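The Box Under the Stairs

When Melati Wibisono moved her mother to a smaller apartment last spring, she found a shoe box under the stairs with the word "later" written on the lid. Inside there were letters, two bank books and a big pile of photographs, most of them without a name or a year. She brought the box home and put it under her own stairs, where it stayed until December.

Many families have such a box. What has changed in the last years is that the tools to do something with it became cheap, and people who never touched a scanner before are now spending their evenings with one. I spent part of the winter with a small group who meet at the Wattimena reading room to work on their family pictures together, and I wanted to learn how they do it and where they get stuck.

Sugeng Oei started the group with his own flatbed scanner, a heavy Lason that he bought used. He has finished 1139 prints with it and keeps the number in pencil on a card inside the cover. His method is slow. He wipes each print with a dry cloth, lays it on the glass a little away from the border, and scans at 600 dots per inch, even the boring ones. The small contact prints he scans at 1200. He saves everything as TIFF and makes a JPEG copy later for sending to relatives.

Amirul Lubis works in a different way. He photographs the album pages with a camera on a stand, with one lamp on each side, and in a good evening he gets through some 800 pictures. He admits that the glossy ones suffer from reflections. His albums are the kind with sticky pages and plastic film, and after many years the prints do not want to come off. He tried dental floss on the first page, tore a corner of his grandfather's wedding portrait, and since then he leaves the pages as they are.

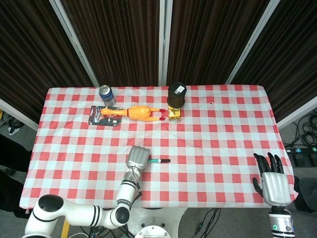 Maricica Ardeleanu thinks the camera people will regret it. A reflection can't be repaired afterward, she told me, and you will have to open the same album again in ten years, when the glue is even worse. She would prefer to do 16 pictures in an evening and never see them again.

The two sides did not agree while I was there, and I think both have a point. If the pictures are for looking at on a phone, the camera is enough. If somebody may want a large print one day, the scanner gives a cleaner file, with sharp corners and even light.

About the restoring software there was less argument. Most of the group use Troltier, a simple program that corrects faded color and removes scratches. It works well on the orange prints from the seventies, and a person can learn it in one afternoon. On faces it needs care. The automatic setting made Melati's aunt look 20 years younger and took away the small scar on her chin, which the whole family remembers. Melati now keeps the slider at three and does the rest by hand — or leaves the scratches alone.

The part that surprised me was the sound. Haziq Hartono records his relatives while they look at the pictures, using an app called Tonia that joins a short voice note to each file. His great-uncle talked for most of an hour about one street corner. The names of four neighbors came out, and also the name of a dog. Haziq's advice is to start the recording before you show the picture, and to ask who took it. Older people often forget the year, but they remember who was holding the camera.

There is also the question of where to keep it all. Sugeng has three copies: one on the computer, one on a drive in the closet, and one at his sister's house. He changes the drives every few years and labels them with the month. The paper prints go back in acid-free envelopes, with the file number in soft pencil on the reverse, close to the edge.

Melati is now on the second layer of the shoe box. She has crossed out "later" on the lid but has not decided what to write there.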